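The Spare Room Is Housing Too

A position paper on home sharing, by Colette Joly

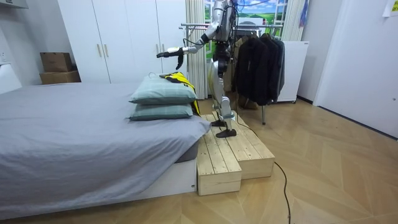
The question before Platstead

Platstead has spent the better part of a decade debating where to build. The debate has been necessary, and the town will be better for the apartments now planned on the former Ranach site. Yet the discussion has left out a large stock of housing that already exists, is already heated and is already connected to water and power. It consists of bedrooms in which no member of the household sleeps.

The town's most recent housing survey identified 3194 such rooms. Not all of them could be let. Many serve as offices, sewing rooms or storage, and many owners value the privacy that an unused room provides. The survey asked owners whether they would consider taking in a lodger under suitable terms, and 26 percent said that they would. Very few had taken any step toward doing so.

It is the view of this author that the town should remove the obstacles that stand between those two facts, and that it should do so before the next budget is adopted.

What holds owners back

The obstacles are mostly dull ones. An owner who wishes to rent a single bedroom in Platstead must complete the same registration form as the owner of an apartment building. The form asks for the number of stairwells, the name of the managing agent and the location of the refuse enclosure. The fee is the same in both cases. An elderly homeowner with one room on the upper floor can hardly be blamed for putting the form back in its envelope.

Insurance is a second difficulty. Standard household policies often say little about paying guests, and owners are left to guess whether a lodger's presence would affect a claim. A plain statement of what to ask an insurer, printed on one sheet and available at the library, would settle much of this uncertainty at almost no cost.

The third obstacle is less easily addressed. Sharing a kitchen with a stranger is a serious matter. People have habits regarding noise, visitors, cooking and the hour at which the front door is locked, and they are right to care about them. The Flola program, which matched owners and lodgers in this town for three years before its grant ended, understood this well. It required two meetings and a written agreement before anyone moved in, and it kept a telephone line open for the first 60 days of each arrangement. Its staff reported that most calls concerned the refrigerator.

Objections

Some residents fear that encouraging lodgers will turn family streets into rows of boarding houses. The concern deserves a fair answer. A limit of two lodgers in any owner-occupied home, with the owner required to live on the premises, would prevent that outcome. The town already enforces a similar rule for home businesses and has had little trouble with it.

Others argue that a room in someone else's house is a poor substitute for a home of one's own. For families with children, this is plainly so, and nothing proposed here should slow the construction of proper apartments. But the nursing student, the apprentice and the recently divorced often need a decent room at a fair rent for a year or two. At present they compete for the same small apartments as everyone else – and they usually lose.

The Atanasov report, commissioned by the previous council, recommended a fund of $3000 per household to help owners bring a room up to standard. The amount seems generous for homes in good condition, and a smaller grant tied to smoke alarms, door locks and safe wiring would reach more people.

Recommendations

The council should adopt a one-page registration for owner-occupied homes with no more than two lodgers. The fee should be waived for the first year. The matching service formerly offered by Flola should be restored, with its telephone line, and funded for long enough that residents learn to rely on it. Inspections should be limited to matters of safety and should be scheduled at the owner's convenience, including evenings.

A draft of the shortened form has been with the town clerk since January. It should be placed on the agenda of the next regular session and put to a vote.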